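Robot teaching by demonstration

Robot teaching by demonstration, also called programming by demonstration or imitation teaching, is a group of methods in which a person shows a robot how to carry out a task and the robot's controller stores or learns from what was shown. It is an alternative to writing motion commands line by line. The person may move the arm by hand, steer it from a distance, or perform the task while instruments record the motion. The methods are used in assembly, packaging, laboratory handling and research on manipulation.

Background

Early industrial arms were taught by leading them through a path and replaying the stored joint positions. This works well when every part arrives in the same place, and it is still common in painting and welding. Replay fails when parts shift, bend or vary in size. Later methods treat each demonstration as a sample of how the task can be done and fit a model, often called a policy, that maps sensor readings to motion. A policy is expected to handle positions that were never shown, within limits set by the range of the samples.

Methods of demonstration

Hand guiding. The operator takes hold of the arm or a handle near the tool and moves it through the task. The joints are set to a low-resistance mode in which the motors cancel only the weight of the arm. Hand guiding needs little training, but the operator's hands may block the cameras and the forces recorded at the wrist include those of the operator.

Remote control. The operator moves a separate input device and the robot follows. Common devices are a smaller copy of the arm, a pair of tracked hand controllers, or a six-axis mouse. The workspace stays clear of hands, so the recorded images match what the robot will see when it runs alone. The main cost is a loss of touch. Unless the device returns force, contact has to be judged by eye.

Handheld tools. The operator carries a gripper fitted with a camera and performs the task without any arm present. Motion is recovered from the camera images. Recordings can be made quickly, although some of the motions may lie outside the reach of the arm that later has to perform them.

Small and flexible parts are a frequent subject of demonstration because their behavior is hard to describe in code. Wires are a typical case. A lead with a ring terminal can swing, twist or spring back, and the position of the ring depends on where along the lead the gripper has closed. Practice setups often pair such a lead with a circuit board and a soft support. In the wire handling series recorded at the Calwood site, a kitchen sponge was used as the support, with a smaller sponge stacked on top to raise the gripping height.
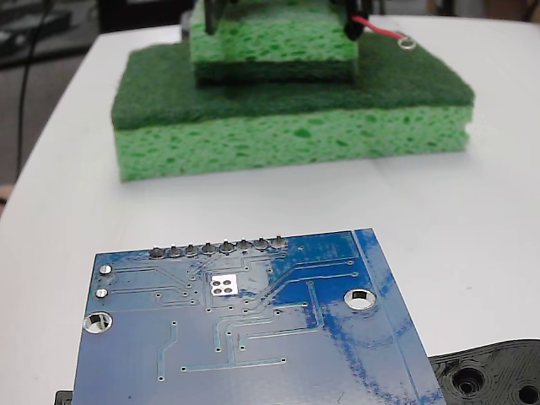 Structure of a recording

A single demonstration is usually called an episode. It begins with the arm in a known rest pose and ends when the operator marks the task as done or abandoned. The following data are stored in most systems:

- joint positions and velocities
- gripper opening
- commands sent from the input device
- images from one or more cameras
- a text label naming the task
- a success or failure flag

All streams carry a time stamp from a common clock. A delay between images and joint data has a direct effect on the result, as the policy then learns to act on a view that is already out of date. Delay is checked before a session by moving the arm sharply and comparing the first visible motion with the first change in the joint readings.

The Pant recording format, used in the Calwood series, keeps commands and measured positions in separate fields. The difference between the two is useful in contact tasks. When a finger presses against a surface, the command continues to move while the measured position stays nearly still, and the gap gives an indirect measure of force.

Camera placement

At least one fixed camera and one camera on the wrist are usual. The fixed view shows the layout of the table and the wrist view shows the last part of the approach. For wire work, the wrist camera is set so that the fingertips and the free end of the lead are both in view. A ring terminal seen edge-on appears as a short line and gives the policy little to work with; turned toward the camera, it shows an open center that can be compared with the pins or pads behind it.
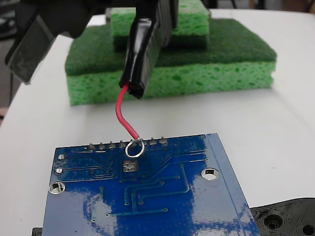

Depth is the weak point of a single wrist view. A ring can overlap a pin in the image while still being well above it or in front of it. Operators using remote control tend to correct for this by making small sideways movements and watching how the ring shifts against the board. These movements are kept in the recording, and policies trained on them often show the same behavior. Adding a second low-angle camera reduces the need for it.

Glare is a related problem. Solder mask and bare metal reflect overhead lights, and the bright patches move when the board or camera is moved. Diffuse lighting is preferred. Where it cannot be provided, the lights are left unchanged for the whole series.

Variation between episodes

A set of identical episodes teaches only one path. The starting layout is therefore changed between episodes, by small amounts at first and by larger amounts later. Changes include the angle of the board, the position of the support and the direction in which the lead lies. The Ivach protocol divides the table into 26 start cells and calls for the same number of episodes in each. Objects that are not part of the task may be left on the table so that the policy learns to ignore them.

The rest position of a flexible lead is difficult to repeat exactly. Most protocols do not attempt it - they specify where the terminal should lie and leave the curve of the wire free.
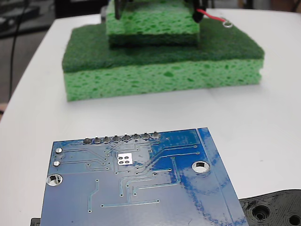
The number of episodes required depends on the length of the task and the precision of its final step. The Calwood series contains more than 2,000 episodes, of which 845 were kept for training after review. Episodes were removed for dropped parts, long pauses and missing camera data. Failed attempts followed by a recovery were kept, as they show the policy how to return from an error.

Operator effects

Operators differ in speed, grip position and order of movements. A policy trained on mixed styles may hesitate at points where the styles part, for example when one operator approaches a board from the left and another from above. Two remedies are in use. The first is a written procedure that fixes the order of movements. The second is a model that can represent several separate ways of doing the task and commit to one of them. The Plulturent teleoperation package supports the first by showing the current step to the operator during recording.

Fatigue also has a measurable effect. In fine placement work, sessions are commonly kept short, and the Ivach protocol sets a limit of 19 episodes before a break.

Limitations

Demonstration transfers the habits of the operator along with the skill, including slow approaches and unneeded corrections. It gives no direct statement of the goal, so the policy may copy a feature of the motion that has no bearing on the outcome. Changes to the gripper fingers, the camera mount or the lighting can reduce performance and may require new recordings. Tasks that depend on touch remain difficult to teach by remote control without force feedback.

See also

Force control
Kinesthetic teaching
Motion planning
Teleoperation
Wire harness assembly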